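Reading a milk check when the butterfat is off

The March check came in lower than I had penciled out, and the volume was fine, so I went looking for the difference. It was in the components. I have been keeping the settlement sheets in a binder and copying them into a spreadsheet, and this post is mostly notes from that spreadsheet, with one correction to something I wrote earlier about somatic cell adjustments.

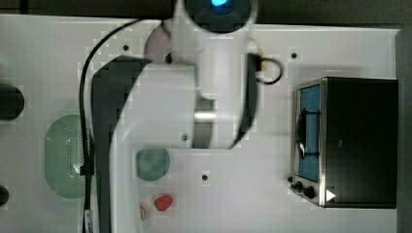
Last modified: 5th May

For readers who don't ship milk: in a component market, the plant pays on pounds of butterfat, pounds of protein and pounds of other solids. Water is worth nothing and you pay to haul it. Two herds can ship the same weight out of the same size tank and get very different checks. Ours is a herd of 196 cows, mixed Holstein and Jersey crosses, milked twice a day, and we ship to Wodmont.

The first thing I checked was the arithmetic. Wodmont prints the component tests to two decimals but calculates on the unrounded figures, so a hand calculation from the sheet never matches to the dollar. The gap is small and it goes both ways. If it always goes one way over several months, call the field office and ask for the raw tests.

The second thing was hauling. Gil changed the stop charge in March. It used to be a flat amount per pickup, and now there is a smaller flat amount plus a rate per hundredweight. On every-other-day pickup with a full tank we come out slightly worse. A smaller farm would come out ahead. I don't object to the structure, but the notice was a single line on the back of the statement and I missed it.

That left butterfat. Our test dropped at the start of the month and stayed down for 13 days. Protein held. When fat falls and protein holds, I look at the ration before I look at the cows.

The sequence, as far as I can work it out:

We opened a new bunker of corn silage. It was chopped finer than the old one, and wetter. The mixer was still set for the old silage, so the mix was running too long and cutting the hay down further. The particle separator showed it clearly -- the top screen had very little on it. Less long fiber means less chewing, less chewing means less saliva, and the rumen goes acid enough to pull the fat down.
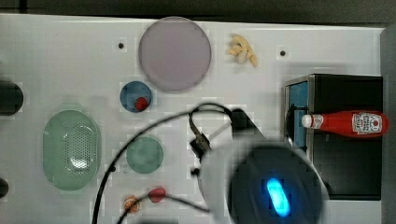 The fix was cheap. I cut the mixing time by 3 minutes and put the hay in later. I also took the oil source out of the ration for the time being. We had been feeding a bakery byproduct from Kisemetti that is priced well against corn, but it carries more unsaturated fat than I had allowed for, and on top of a fast-fermenting silage it was probably one thing too many. I say probably because I changed both at once, which is poor practice if you want to learn anything. I wanted the test back up more than I wanted to learn something.

A note on sampling. The driver pulls the sample from the tank after agitation, and a short agitation reads wrong in either direction depending on where the dipper goes. Our tank has an interval agitator made by Dunex, and the timer had drifted. I reset it. I doubt it explains the drop, given that protein didn't move, but it was worth ruling out.

Now the correction. I wrote before that the somatic cell adjustment is applied to the producer price differential. It isn't. It is a separate line, figured per hundredweight against the cheese price, and it can be a plus or a minus. On our sheet it sits directly under the differential with no space between, and I read two lines as one. The totals I gave were right but the explanation was wrong.

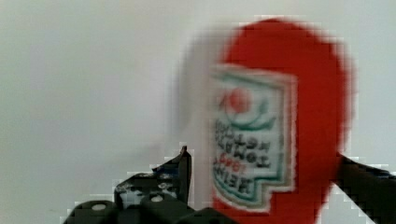
What goes in the spreadsheet

One row per pickup, not one per month. The monthly average hid most of this problem until the check arrived. The columns are date, pounds, fat test, protein test, other solids, cell count, tank temperature and a notes field. The notes field is where I put silage changes, weather and any day the mixer was down. I have added 2 more columns since March, one for mixing time and one for the top screen reading.

Fat test is back to where it was before the bunker change. The byproduct is still out. I'll put it back at half the old rate once the silage has settled, and leave everything else alone while I do it.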